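Equipment Planning Coordinator, Robotic Handling
Declercq Institute, Plemcombe campus
Posted 2021-12-07
Full time, fixed term of two years, with the possibility of renewal

The Declercq Institute invites applications for the position of Equipment Planning Coordinator in its Robotic Handling Group. The successful candidate will prepare and manage the purchasing plan for the group's manipulation laboratory in Plemcombe, which is due to be refitted during the coming budget period. The position reports to Tineke Claeys, Head of Laboratory Operations.

The group studies how robot arms pick up, hold and put down ordinary household items, with particular attention to thin-walled and transparent plastics. Its equipment has been acquired over several years under separate grants. As a result, arms, grippers, wrist cameras and controllers are recorded in different inventories, carry different service terms and reach the end of their warranties at different times. The coordinator will bring these records together and draw up a single replacement schedule.

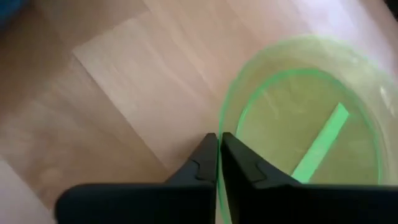 Applicants should expect to work closely with the research staff when setting specifications. Finger shape, opening width, grip force and cable routing all affect what the laboratory is able to test, and purchase requests must state these requirements in terms that a supplier can quote against. The coordinator is not expected to program the robots but must be able to read a data sheet and recognize when two offers are not comparable.

Duties

Prepare the annual equipment budget and the mid-year revision.
Maintain the register of arms, end effectors, cameras, work surfaces and spare parts.
Write technical specifications and requests for quotation, and compare the offers received.
Estimate the full cost of ownership, including installation, safety inspection, training, software licenses and disposal.
Schedule deliveries and installation so that running studies are interrupted as little as possible.
Order consumables, including fingertip pads and the test objects used in grasping trials.
Manage the maintenance agreement with Clostent and keep the Pindanico asset database current.

Required qualifications

A bachelor's degree in engineering, business administration or a related field, or equivalent work experience.
At least two years of experience in purchasing, laboratory management or production planning.
Good command of spreadsheets and confidence in presenting figures to people outside the field.
Clear written English.

Experience with automation equipment, public tenders or grant-funded purchasing is an advantage. Candidates without a background in robotics are welcome to apply and will receive an introduction to the laboratory during their first month.

Conditions of employment

The working week is 32 hours, to be distributed by agreement with the supervisor. The position is based on site, and part of the administrative work may be done from home once the introductory period has been completed. A travel allowance of 225 dollars per month is available to employees who live outside the Plemcombe area. Salary is set according to the institute's administrative scale and depends on prior experience.

How to apply

Applications should consist of a cover letter, a résumé and the contact details of two references. Candidates are also asked to include a one-page outline of an equipment purchase they planned or helped to plan, stating how the budget was set and what was changed before the order was placed. Confidential supplier prices should be removed.

Applications should be addressed to Tineke Claeys, Laboratory Operations, and submitted through the institute's recruitment page. Interviews will be held in Plemcombe in January and will include a short visit to the laboratory. Applicants who need an adjustment to the interview arrangements are asked to mention this in their cover letter.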